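Product Review: Gondal Hand-Guided Teaching Kit

Culta's Gondal kit allows an operator to teach a robot arm a task by moving the arm through it, or by steering it from a paired remote station. It was evaluated over one working period in May by Talha Kiani and Samina Sandhu of the Trarnholm household automation group. The task chosen was the handling of fruit and plates at a kitchen counter.

Setup followed the printed guide and presented no difficulty. The software recognized the arm on first connection, and the wrist view appeared on the remote station without further adjustment. 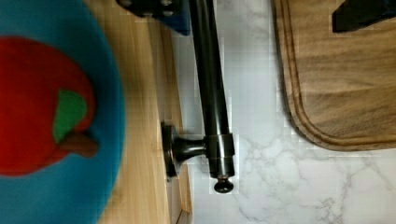 Remote steering is the stronger of the two modes. Small corrections at the hand controller are carried over faithfully, and the delay was short enough that neither operator complained of it. The wrist view is sharp enough for fine work near the target: the short brown stem on the plush apple and the green leaf beside it are easy to make out against the blue plate. Depth is harder to judge – both operators found themselves slowing down well before contact.

Hand guiding is less even. The arm moves freely at the shoulder but stiffens toward the wrist, and a new operator will tend to push too hard. Samina Sandhu recorded 170 demonstrations in this mode and Talha Kiani recorded 244 by remote control. The remote set required less trimming afterward.

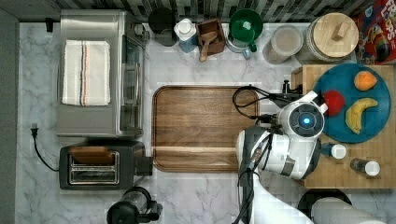 The recording software, Zunotport, is adequate. Sessions are saved automatically, and a poor attempt can be discarded with one key. Searching older sessions is slow, however, and labels cannot be edited in groups. Storage is limited to 800 sessions before files must be moved elsewhere. The manual does not mention this limit.

At 1070 dollars, the kit is reasonably priced for a teaching laboratory or small workshop. It is recommended for remote use. Buyers who intend to rely mainly on hand guiding should request a trial first – the stiffness at the wrist may not suit every operator.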